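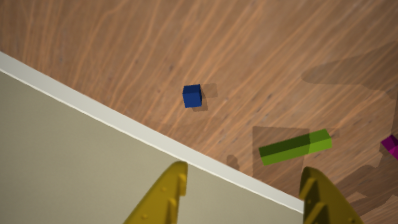 Khumalo to Move Kit Packing to Robot Cells at Wamden Plant

Packers will train, test and run the new equipment; no jobs to be cut

WAMDEN – Khumalo, a maker of classroom math and building kits, will begin using robots on its kit packing line in October. Two robot cells will take over the picking and placing of small parts, work that has been done by hand since the plant opened. The 30 people who work on the line will keep their jobs and their current pay grades.

The cells were designed by Gikside, an automation firm that builds equipment for small and mid-sized manufacturers. They will be run with Drutura, Gikside's software for teaching robots in simulation before they are put to work on a factory floor.

A standard Khumalo classroom kit holds cubes and bars in several colors and lengths. On a busy shift the line packs 3,375 trays. Each part is picked up by hand, turned the right way and set in its slot. Sore wrists and shoulders have been the most common complaint on the line for years, and it has been the hardest department in the plant to staff.

"People don't quit Khumalo because of the company. They quit because they have picked up small blocks for eight hours," said Mohandas D'Souza, plant operations manager. "We wanted to take that part of the day away from them and keep the people."

Practice before the floor

For most of this year the robots have worked only on a computer. In the simulation, a two-finger gripper works over a wood-grain table with colored blocks on it, and the program has to learn to take hold of a long bar, bring it into line with another part and let go without knocking anything over. Lighting and shadows fall across the table in the simulation, so that the software does not come to depend on an evenly lit surface.

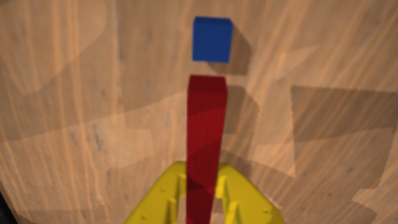 Long bars have taken the most time. A cube can be picked up from almost any side. A bar held too near one end will swing, and a bar that is a few degrees off will not go into its slot in the tray. The teams at Khumalo and Gikside went through these cases one at a time and changed the order of the moves several times over.

Packers have been part of that work. A group of 12 employees from the line has spent part of each week at a workstation next to the break room, reviewing simulated runs and marking the ones they would not accept. Several of their comments led to changes. One was to close the fingers more slowly. Another was to straighten a part on the table first and pick it up second, the way most packers do it by hand.

"The engineers knew robots. They had never packed a kit," D'Souza said. "Our people would look at a run for a few seconds and say, that one is going to jam. Most of the time they were right."

What changes on the line

When the cells start up, each will be looked after by a cell operator on every shift. Operators will load parts, clear jams, check finished trays and decide when a cell should be stopped. They will also be able to call up a simulated version of a task, try a change there and send it to Gikside for review before it is used in production.
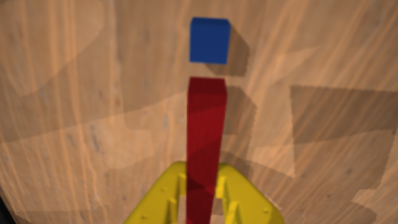 Khumalo will pay for the operator training, which takes place during working hours and is open to everyone on the packing line. Employees who do not want to become operators can stay in hand packing, where special orders and replacement parts will still be put together, or move to inspection or shipping. Requests will be handled by seniority. Anyone who tries an operator job and does not like it may go back to their earlier position during the first months.

Shift times will stay as they are. The line will run slower than normal at first while both cells are adjusted, and the company has built up stock of its best-selling kits to cover orders during that period.

The company has set no date for adding more cells. It will look at injury reports, tray errors and feedback from the line before it makes a decision.

About Khumalo

Khumalo makes counting, measuring and building kits for elementary classrooms. All kits are packed at its plant in Wamden.

About Gikside

Gikside designs and installs robot cells for manufacturers and is the developer of the Drutura simulation software.

Media contact: Mohandas D'Souza, Plant Operations, Khumalo, Wamden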